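Papers › Volume 2 › Everyday Materials and Early Reading › Section 4
Share 256 | Comments 2
Abstract Methods Results Figures References

4. Sorting loose letters at the table

4.1 What the sorting task asks of a child

Loose letters are a wonderful thing to study, and we came away from the Prikoscombe sessions more convinced of this than when we began. A printed alphabet chart holds every letter still. A loose letter can be picked up, flipped, spun and put down any way a small hand likes, and the child then has to decide whether it is still the same letter. For a cup or a shoe the answer is always yes. For a lowercase letter the rules change, and watching children work that out was the best part of the project.

The Adik set used in this study is all lowercase. We chose lowercase on purpose, as most of what children meet in picture books is lowercase, and the shapes are full of near twins: b and d, p and q, n and u. Each child took letters from a shared tub, placed a few on a plate, and named them aloud before sorting them into family groups (round letters, stick letters, letters with a tail). Adults were asked to leave the letters lying as they fell – no tidying, no turning to face the child.

Over the whole study we logged 2,825 letter placements. A placement was counted when the child let go of the letter and looked away from it or reached for another. Letters that were dropped on the floor were left out, unless the child picked them up and went on with the turn.

4.2 Why a plate

In the pilot we used felt mats from the Vamum craft range. They were pleasant to touch, but the letters wandered off and the groups ran together. A plate with a raised rim solved this at once. The rim gives the turn a clear edge, children already know what a plate is for, and nearly all of them began to "serve" letters to each other without being asked. We were delighted by that and kept the plates for the full study.

Color was left mixed. We did consider giving every copy of a letter the same color, as in the Wijaya sorting cards, but that would let a child match by color alone and never look at the shape.

4.3 Turned letters

The most interesting turns had the same letter twice, in two positions. Figure 4 gives a small case of the kind we mean: a yellow "a" stands upright, and the dark green letter next to it reads best as a second "a" turned roughly upside down, with a light blue-green "y" on its side below them.
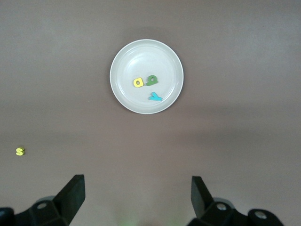

Figure 4. Three lowercase letters on a white plate, in mixed positions.

One reader of an early draft, Adik, wrote back that a turned letter should not be scored as a harder item until we know how the child names the upright one, and asked for the two scores to be kept apart. We agree, and Section 5 now reports them in separate columns.

Pairs like this call for two kinds of looking. The child has to set aside color, and then set aside position, and hold on to the shape. Some children tilted their heads. Others spun the letter with one finger until it "stood up", then named it with great pride. Both were scored as correct, with the spin noted in the margin of the sheet.

‹ Previous section Next section › Back to contents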